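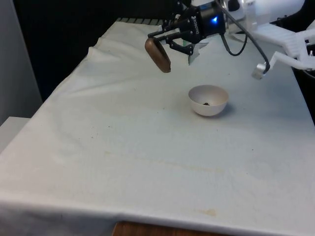 중고 로봇팔에 2지 그리퍼, 케이블이 자꾸 걸리고 집은 물건이 돌아갑니다

Beril Kahraman
2024년 5월 13일

안녕하세요, 공유 작업실에서 취미로 로봇팔 만지고 있는 사람입니다. 팔도 그리퍼도 중고로 들였고 그리퍼는 Robotiq 두 손가락짜리예요. 지금 하는 건 정말 단순한데요, 갈색 타원형 블록을 집어서 하얀 반구형 그릇에 넣는 겁니다. 이 단순한 걸 3주째 하고 있네요 ㅠㅠ

문제가 두 가지 있어요.

첫째, 블록이 손가락 사이에서 돌아갑니다. 둥글둥글한 모양이라 세워서 잡으면 들어 올린 다음에 살짝 기울어요. 그릇 위까지 가는 동안 각도가 더 틀어질 때도 있고, 그러면 넣다가 그릇 가장자리를 툭 치고 그릇이 밀려 버립니다. 힘을 올리면 나아질 줄 알았는데 오히려 더 미끄러질 때가 있더라고요. 어제는 40번 돌려서 19번 성공했습니다. 동전 던지기보다 못한 수준...

둘째, 케이블이요. 그리퍼 몸통에서 나온 검은 케이블이 옆으로 크게 늘어져 있는데, 손목이 어느 각도 이상 돌면 팽팽하게 당겨집니다. 짧게 묶자니 당겨질 것 같고, 길게 두자니 어디 걸릴 것 같고요. 커넥터 쪽이 제일 불안합니다. 다들 어떻게 정리하시나요?

참고로 테이블에는 흰 천을 깔아 놨어요. 주름이 좀 있는데 이것도 영향이 있을까요? 제어는 노트북에서 파이썬으로 하고 있고 카메라 인식은 아직 안 붙였습니다. 좌표는 전부 손으로 찍었어요.

Ynyr Voyle

힘 문제 아니고 잡는 위치 문제 같아요. 저도 옛날에 비누 모양 블록으로 똑같이 고생했거든요.

타원형 물건은 평평한 패드로 잡으면 닿는 면적이 정말 작습니다. 거의 점 두 개로 잡는 셈이라, 두 점을 잇는 선이 무게중심에서 조금만 벗어나도 그 선을 축으로 빙글 돌아요. 힘을 올렸는데 더 미끄러졌다는 건 손가락이 곡면의 경사진 부분을 누르고 있다는 얘기고요. 세게 누를수록 밀려 나가는 거죠.

저라면 이 순서로 해 볼 것 같아요.

먼저 잡는 높이를 2mm씩 바꿔 가면서 제일 덜 도는 지점을 찾으세요. 귀찮아도 이게 제일 빠릅니다. 보통은 생각한 것보다 위쪽이 정답이에요. 무게중심이 손가락보다 아래에 있으면 좀 흔들려도 제자리로 돌아오니까요.

그다음은 패드에 얇은 실리콘 시트 붙이기. 양쪽 두께를 똑같이 맞추셔야 합니다! 저는 한쪽만 붙였다가 중심이 틀어져서 하루 날렸어요.

그리고 천은 영향 있습니다. 주름 위에 블록을 놓으면 매번 놓이는 높이랑 기울기가 달라지잖아요. 좌표를 손으로 찍으셨으면 더더욱요. 천을 꼭 써야 하면 팽팽하게 당겨서 테이블 밑에서 집게로 고정하세요. 그릇은 바닥에 양면테이프 조금만 붙여도 안 밀려요.

Cadi Watkins

케이블 쪽만 답할게요. 로봇 전원 내리고 작업하시는 거 잊지 마시고요.

저는 벨크로 타이로 팔 위쪽에 느슨하게 두 군데 잡아 둡니다. 관절 바로 위에는 묶지 말고 관절과 관절 사이 링크에 묶으세요. 손목 쪽에는 손목이 끝까지 돌아가도 안 당겨질 만큼 고리 모양으로 여유를 남기고요. 얼마나 남길지는 계산하지 마시고, 실제로 쓰는 자세들을 아주 느린 속도로 하나씩 가 보면서 정하는 게 편해요. 비상정지에 손 올려놓고요 ㅎㅎ

커넥터는 허공에 매달아 두지 마세요. 케이블 무게랑 흔들림이 전부 거기로 갑니다. 커넥터에서 한 뼘쯤 떨어진 곳에서 케이블을 링크에 한 번 잡아 주면 당겨지는 힘이 커넥터까지 안 가요. 나일론 케이블 타이로 꽉 조이는 건 비추입니다. 피복이 눌려서 나중에 속에서 끊어져요. 제가 그렇게 하나 해먹었습니다.

소프트웨어에서도 손목 회전 범위를 제한해 두세요. 같은 위치라도 손목이 반대로 한 바퀴 가까이 도는 해가 나올 수 있어서, 케이블 사고는 대개 그때 나더라고요.

Bleddyn Bellis

그냥 그릇을 더 큰 걸로 바꾸면 안 되나요? 저는 그렇게 해결했는데요 ㅋㅋ 성공률 바로 올라갑니다.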